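Advent fasting and the lighting of the wreath in a mixed parish
Project report, second year, Religion and Society
Mirela Barbosa
Monday, July 30, 2007

1. Background

Advent begins on the fourth Sunday before Christmas and lasts until Christmas Eve. In most Western churches it is the start of the church year. The colour used for vestments and altar cloths is violet, with rose allowed on the third Sunday. The wreath has four candles around the edge and often a white one in the middle, which is lit on Christmas Day.

My project looked at how families in one parish keep Advent at home. The parish is Holanda, where I grew up, and which has both Catholic and Orthodox households. The Orthodox families keep the Nativity Fast, which lasts 40 days and so begins well before the wreath is brought out in the Catholic homes. Some follow the older calendar, so their fast runs on past our Christmas.

2. Method

I handed out 56 questionnaires after services in December and got 45 back. I also visited 2 families at home for a longer talk. The questions were about food, prayers, candles and whether the children took part. I left out questions about money and gifts after my supervisor said the form was too long.

The questionnaire was in one language only. A few older people answered with help from a grandchild, and I think this made some of the replies shorter than they would have been.

3. The wreath at home

Most Catholic households that answered have a wreath. Some buy it ready-made and others use a wire ring and add fir or box. One woman told me her mother used a straw ring with the candles pushed onto nails, and that it had to be taken apart each year because the straw went damp in the cellar. Metal candle holders are now more common. The usual time for lighting is Sunday evening before the meal, with a short prayer or one verse of a hymn.

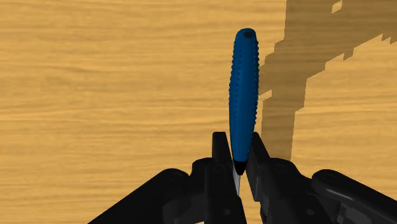 Fig. 1. Screwdriver with blue handle, tip down, against a wooden table surface.

Children are often given the job of lighting the candle or blowing it out. In mixed families the wreath is usually kept as well as the fast, and the two are not seen as being in conflict. One father said that the wreath was for the children and the fast was for him.

4. Fasting

Full fasting, meaning no meat, eggs or dairy, was kept mainly by the over-sixties. Younger people more often gave up meat on Wednesdays and Fridays — or gave up one thing, such as sweets, for the whole period. Beans, cabbage and potatoes were the dishes named most often. Fish is allowed on certain days, but people did not agree on which ones.

5. Problems and further work

The sample is small and comes only from people who attend services, so it says nothing about families who keep the customs but stay away from church. I would also have liked to compare Holanda with a parish in a larger town. If I repeat the work I will hand out the forms in the first week, as several people said they had already forgotten what they cooked.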